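From the Flarside Building newsletter, April 25, 2021

The Quiet Floor, Three Months In

Back in January we declared the third floor a quiet floor. There was a vote, there was a sign, and there was a short burst of applause, which in hindsight should have been the last noise anyone made up there.

For those who missed it, the rules fit on one page. No phone calls outside the booths. No speaker phone, ever, including in the booths. Conversations longer than a minute move to the kitchen. Mitsuko Yagi wrote the first draft and it was a good deal stricter. Her version had a line about chewing.

So how is it going? The suggestion box has the answer, or 359 of them. A fair number are from the same person in the same green pen, and we have read those too.

The biggest complaint by far is typing. It seems that once you take away the talking, you can hear what your neighbors' hands are doing, and some of you are doing it very hard. Santeri Saarinen has switched to a softer keyboard and would like this noted. It is noted.

Second is the heating pipe by the north windows, which knocks every afternoon like somebody wanting to be let in. Pelkonen, who look after the building's plumbing, came out, listened to it, and agreed that it was knocking. A further visit is booked.

Third is whispering. Plenty of you told us you would take a normal voice over a whisper any day, and I have to side with you. A person talking about a sales report is easy to ignore. A person whispering about a sales report sounds like the start of a scandal, and the whole row stops work to listen.

Then there is the matter of headphones. Anneli Honkanen asked whether wearing them means "do not disturb" or just "I like music," and we got as many opinions as there are ears on the floor. For now, let's say they mean do not disturb. If you want something, send a message and wait. If the building is on fire, a tap on the shoulder is fine. 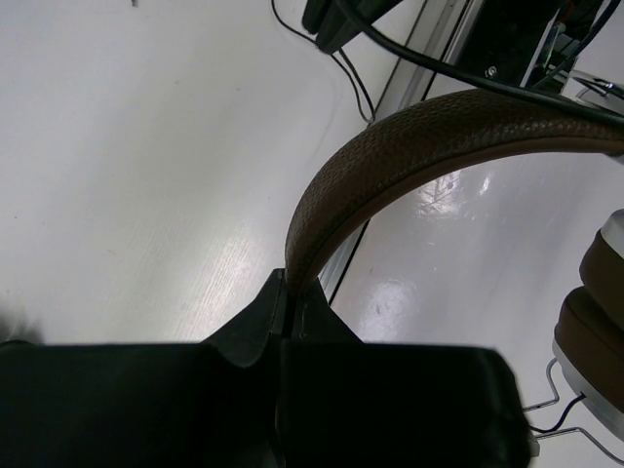
A few people asked for a lunch hour when talking is allowed. We're going to try it for 30 days, noon to one, on the side by the printers. Saimi Ruotsalainen has the sign-up sheet for anyone who would like to sit elsewhere during that hour, and she tells me it is already filling up.

Booth 2 is closed until the door gets a new hinge. Booth 3 is open, but please stop leaving your lunch in it. Comments on any of this can go in the box by the stairs. Green pen welcome.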